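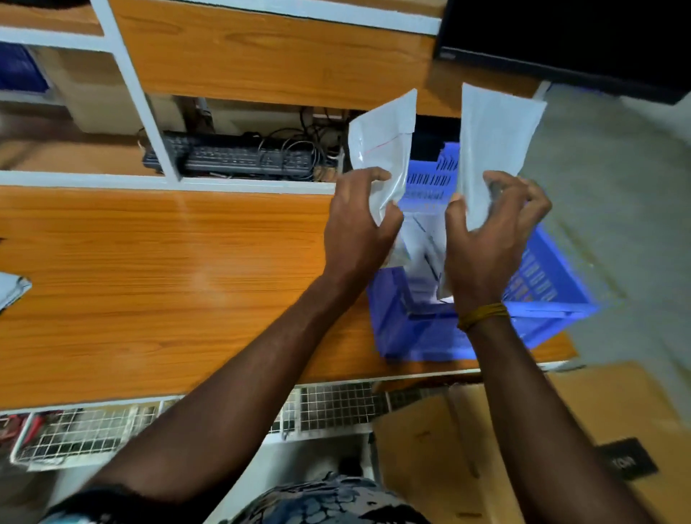 4.3 Recording hand tasks at a desk: rules for the operator

Applies to pouch and crate tasks, where the operator moves plastic pouches into or out of an open crate. Read Section 4.2 (fitting the head camera) first.

A word on the rules before the steps. The Nolla project guide lists 50 of them for desk work. Most were copied from older guides and I have seen no evidence that they improve anything. The 19 that Sotelo keeps are shorter and at least somebody has tested them. What follows is the part of that list that matters for bags and crates.

1. Put the crate on the desk within easy reach of both hands. It does not have to be in the middle. The Nolla guide insists on dead center, and a robot trained only on centered crates will be useless the first time someone shoves one to the side.

2. Leave the desk as it normally is. Keyboards, cables and shelf bins can stay where they live. Remove only papers with names or addresses on them, and anything that could fall on the operator.

3. Look down into the crate before you start. If you can't see the inside between your hands, the camera probably can't either.

4. Take hold of a pouch with the fingers, not the whole palm. Keep the seal line uncovered where you can.

5. Lower the pouch over the rim of the crate. Do not drop it. A dropped pouch looks fine on video and teaches the arm to throw things.

6. If you use both hands at once, say so in the task label. "Pick and place" is not a label. Write which hand did what.

7. Stop the recording before you reach for the camera or its strap.

NOTE: Thin clear or milky plastic is hard for depth sensors. The Brevulo software claims to fix this in version 2 with a single check box. We left the box ticked for 2,073 clips and had to throw out 265 of them for bad depth around the pouches. Tick it if you like, but check the clips by eye.

NOTE: Bracelets, threads and rings may be worn if they are worn every time. Changing them halfway through a set is the problem.

CAUTION: Cables must not hang where a sleeve or a camera cord can catch them. A "cable safe" sticker on the desk proves only that someone owned a sticker.

CAUTION: Keep cardboard boxes out of the walking path beside the desk. The operator is looking at the crate - and will not see the floor.

Questions about labels go to Madalena Rocha. Requests to add a rule should come with test results attached.

4.4 Checking clips before upload

See the check sheet at the back of this manual. The February revision replaces all earlier copies.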